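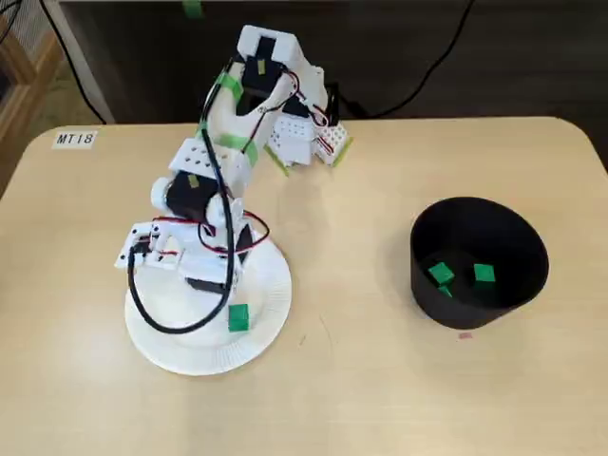
The Nernorness Tabletop Sorting Set

I put this set together after a December of clearing dinner plates off a worktable every time somebody wanted to play a sorting game (never again!). It's a small kit: wooden cubes, a black bin and a big stack of paper plates. You can buy it with the table or without.

The table

Light beige top, rounded corners, and I love those corners. I've walked into enough square ones. Ours are numbered with a little white label near the back edge, so if you order several for a classroom you can tell me "MT18 has a wobble" and I'll know exactly which one you mean. 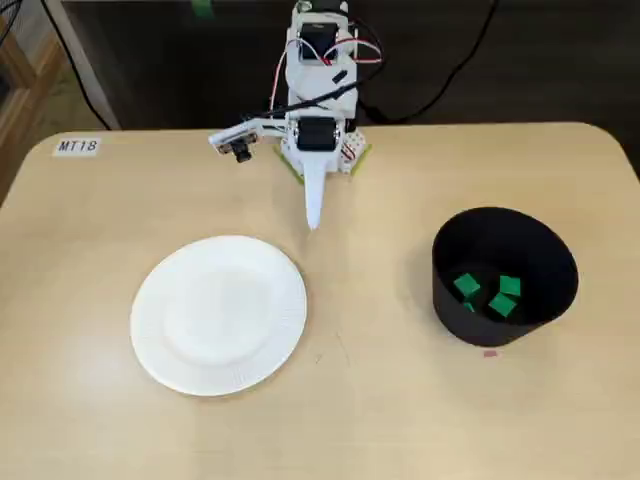 Wipe it down with a damp cloth and skip the scouring pads, please. If you already have a table you like, keep it and just get the rest.

The plates

Plain white, round, paper, with a ridged rim that gives little hands something to feel for. They come in a pack of 200, which sounds like a lot until you start writing on them, drawing faces on them and cutting them up for crowns. Refill packs ship separately from Conditville and take some 2 weeks.

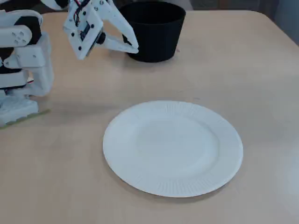

Aliki Tzanetos uses hers for color sorting in the morning and then for snacks, and I'd only say use a fresh plate for the snacks.

The bin

Black, round, open at the top, no lid to lose. The wide mouth is forgiving if your aim is like mine. It does show dust, so give it a rinse now and then.

The cubes

Wood, painted a deep green that I went back and forth on for ages. You get four in a bag. The paint is slightly glossy and a bit uneven, and the edges wear lighter with use.

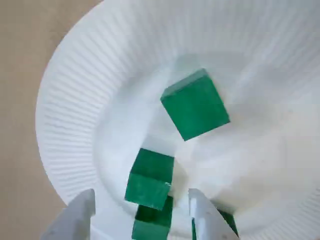 Chips happen too, especially if your crowd likes knocking down towers. I sell touch-up paint in the same green, or Priit Uibo will repaint a tired bag for you if you mail it in and don't mind waiting.

Ordering

Updated April 2025: the full set is in stock again, with or without the table. Cube bags can be added to any order at checkout.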